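4.2 What the packing staff were told

Management at Skellodley presented the two-arm cell as relief for its 48 packers. The trial plan, written by Cloderik, promised that staff would "move up" to checking and planning. We found little support for this. Of the 16 packers we spoke with, most described the same shift with an added duty: watching a machine. Ruben Prins, on the line since it opened, called it "babysitting without the baby's charm."

The plan leaned heavily on simulated trials (Figure 3), where items are handled over a sheet of paper on a clear white table. The belt at Skellodley is never that tidy – fruit arrives bruised, stacked and late.
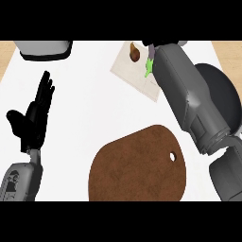 Figure 3. Simulated work cell. The right arm holds a small green item beside a pear; the left hand is open.

4.3 Who does the leftover work

Rejected items went back to people. Supervisors logged 185 such returns in September, but the log leaves out time spent clearing stops, and no one was paid a higher rate for doing it. Smits and Visser report a similar gap at Ledesma. We doubt that the savings claimed in the plan would survive a fair count of those minutes.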